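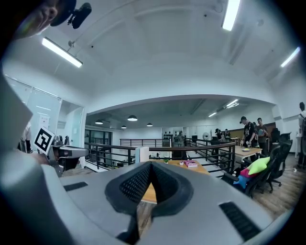 **Textile Conservation Workshop – Notebook, June**

Entry opened 8:40 a.m. Present: V. Shezi, A. Carrasco and the undersigned. T. Van der Merwe joined at midday.

**1. Subject of this entry**

Continued work on the dye trials for the Magagula blankets. The purpose of the current series is to establish a repeatable indigo-over-weld green on wool for the infill patches, at a depth that will sit quietly beside the faded original. Earlier trials gave a green that was acceptable in daylight and far too blue under the gallery lamps. The present series reduces the indigo and leaves the weld unchanged.

**2. Materials**

Wool: the Clesten worsted, undyed, from the second carton. The first carton is now reserved for the warp repairs and is not to be used for trials. Skeins were scoured yesterday in neutral detergent and left to dry on the rack overnight. They were even to the hand this morning, with no grease at the ties.

Mordant: alum at the strength recorded on the inside cover. No tartar. Vusumuzi proposed adding tartar to brighten the yellow. It was agreed to hold this for a separate series, so that only one thing changes at a time.

Weld: dried tops, chopped, from the Osach delivery. The sack is older than the label suggests, and the stalks have lost some color near the seam. Material was taken from the center of the sack only.

Indigo: stock vat, fructose and lime. The vat was last used for the Simano fringe samples and had been resting since.

**3. Procedure**

The weld was soaked in warm water for an hour, then brought up slowly. The bath was held at 60 °C and not allowed to go higher. On a previous occasion the bath was left unattended and reached a simmer, and the yellow went brown at the tips of the skeins. Aurelio remained at the bath for the full period and logged the temperature on the loose sheet, which has been pasted in behind this page.

A pinch of chalk was added to the weld after straining. The color changed at once from straw to a strong lemon. The mordanted skeins were entered wet and turned by hand every few minutes.

After the weld, the skeins were rinsed once, squeezed in a towel and hung. They were not dried fully before overdyeing. The earlier series was dried between baths, and this is a second difference from that series which should have been avoided. It is recorded here so that the comparison is read with caution.

The vat was checked before use. The surface had a fair coppery film and a small amount of bloom. The liquid beneath was yellow-green and clear enough for the purpose. One spoonful of fructose was stirred in and the vat was left covered through lunch.

Dips were as follows:

| Skein | Weld | Indigo | Remarks |
|---|---|---|---|
| A | full | one short dip | even, pale |
| B | full | one long dip | slight streak near tie |
| C | full | two short dips | best match in daylight |
| D | full | none | control, yellow |
| E | none | one short dip | control, blue |

Each skein was aired fully before it was rinsed. Skein B was tied too tightly and the streak follows the tie. Ties are to be figure-eight and loose from now on, including on skeins intended only for trials.

**4. Observations**

Skein C was laid against the blanket edge, on tissue, at the north window. The hue is close. It is a little cleaner than the original, as would be expected of new wool, and the original has a gray cast that no single bath will reproduce. Thandeka considers C suitable for the larger loss at the corner and would prefer A for the scattered moth damage, where the surrounding wool is lighter.

Under the gallery lamp, C moves toward blue, though much less than the earlier samples did. A hardly moves. The lamp used was the bench unit and not the fitting installed in the display case. Johannes Coetzee has been asked to lend one of the case fittings so that this may be settled properly. 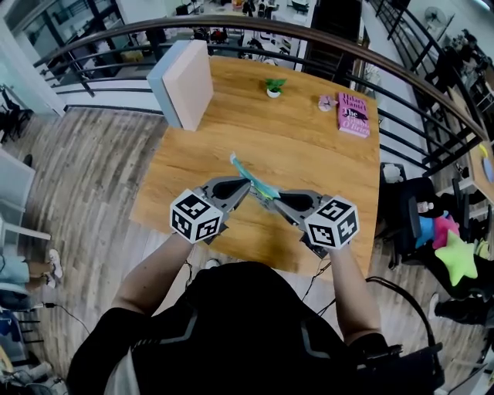

A very weak walnut bath after the indigo may supply the missing gray. Thandeka has used this on linen with good results. On wool it tends to take quickly, and a test on short lengths is advised before a whole skein is committed. The walnut liquor in the cold store is strong and must be let down considerably. It should also be strained again, as the last user reported grit.

Wash fastness: short lengths of A and C were plaited with undyed wool and left in plain water. At 3:30 p.m. there was a faint blue in the water from C and none from A. The blue is taken to be loose indigo left by insufficient rinsing. Both plaits were returned to fresh water and will be read tomorrow.

Light fastness: cards wound with A, C and D were placed in the window frame, half covered with foil. Weld is generally the better of the yellows in this respect. The cards will be read at the end of the month and again at the end of the season.

**5. Records and numbering**

Baltazar Ledesma has pointed out that two sample cards in the cabinet carry the number 781. One belongs to the madder series and is correctly numbered. The other is a wool green from an earlier hand, without a recipe. It has been given a temporary slip and placed at the back of the drawer. Colleagues who recognize the handwriting are requested to write the recipe on the slip, or to initial it if the recipe is lost.

All cards from today's series are to be labeled in pencil. Ink has bled on several of the older cards and has stained the wool.

**6. Housekeeping**

The stainless pan with the dented rim is now for alum only. It has been marked on the handle with white tape. Iron must not go into it under any circumstances, as even a trace will sadden the yellows.

The lime container was found with its lid loose. The contents appear sound, but a fresh tub should be opened for the next vat.

Exhausted weld went to the compost. The alum bath was kept, covered and labeled, and may be topped up once.

**7. Next steps**

- Repeat C with the skein dried between baths, to remove the doubt noted in section 3.
- Walnut test on short lengths of A and C, in three strengths.
- Read wash plaits in the morning – Vusumuzi.
- Obtain case fitting from Johannes and repeat the lamp comparison – Aurelio.
- Order weld. The present sack will cover the repeats and very little beyond them.

The infill yarn must be settled before the warp repairs reach the corner loss. At the present rate there is time for one further series, possibly two.

Vat fed, stirred and covered at 4:50 p.m.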